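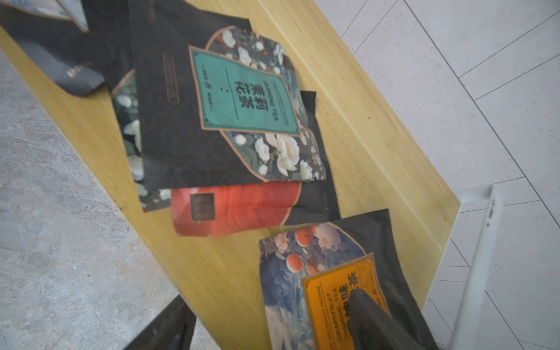
Report of the Visit to the Stamstead Tea Packing Works
Tarilcombe Local Trades Society
Date of visit: 11/05/2019

Members of the Society were received at the Stamstead works shortly after the morning shift had begun. The visit had been arranged at the invitation of the company, which has blended and packed tea on the present site for two generations and opens its doors to outside groups twice a year.

The party was divided at the gatehouse, one half beginning in the tasting room and the other in the blending hall. Hair coverings and overshoes were issued to all, and members were asked to leave scarves and perfumed items in the lockers provided.

In the tasting room, 9 black teas had been laid out in white bowls, with the dry leaf in front of each. The company's tasters explained that samples are drawn from every delivery and compared with a kept standard before the chests are released to the floor. Members were invited to try for themselves. Opinion was divided on the two strongest, and several of those present admitted that they could not tell one from the other.

The blending hall holds the large drum in which teas from different estates are turned together. It takes up to 500 kilograms at a time and was stopped for a short while so that the party could look inside. The noise in this part of the building is considerable, and much of the commentary was lost to those standing at the back. The Society has suggested that future groups be kept smaller here.

Scented teas are kept in a separate building across the yard, so that the jasmine does not reach the plain leaf. The company does not scent its own jasmine tea but buys it ready made and packs it on a short line reserved for the purpose. The Durán packing machine on this line is the older of the two in use and is due to be replaced in July. The newer Zelau machine, in the main hall, was being cleaned during the visit.

Discussion over lunch turned mainly to packaging. The company is trying a paper inner wrap for its flat packets, although early trials showed that the leaf lost its scent after almost seven weeks on the shelf. Questions were also put on apprenticeships – at present there are two, both in maintenance – and on the cost of lorry transport from the port.

The Society thanks the management and staff at Stamstead for their time. Members who did not collect their parking refund may apply to the Tarilcombe office with the original ticket.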